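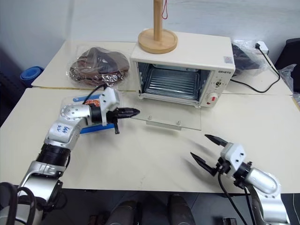

Auður Brynjólfsdóttir had told the tenants at Ponora that an oven with its door down was an oven in use, and that the rule held for toy food as well.

Kramer entered this in the kitchen log under item 23. The oven was cream-colored, with a glass door hinged at the bottom and a wire rack. The paper towel holder stood on top of it. Kramer noted the holder as combustible and left it where it was. Page 2 of the log had a column for objections. He wrote "none" in it, then his initials.

Print this page | E-mail this story 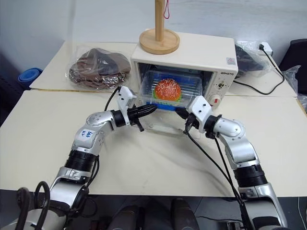
MULTAU, October - The burger was entered as item 24 - bun, sesame, lettuce, clear container. Under "cooking time" Kramer drew a line. Under "owner" he wrote Elik, who was four years old and had placed the order in person.

Auður read the entry standing up.

"You left out the temperature," she said.

"It's a toy."

"The form doesn't ask that."

He looked at the white dial with its red mark, and then at the form. He wrote 100, crossed it out, and asked her whether Elik preferred Fahrenheit.

Last updated: 30/04/2001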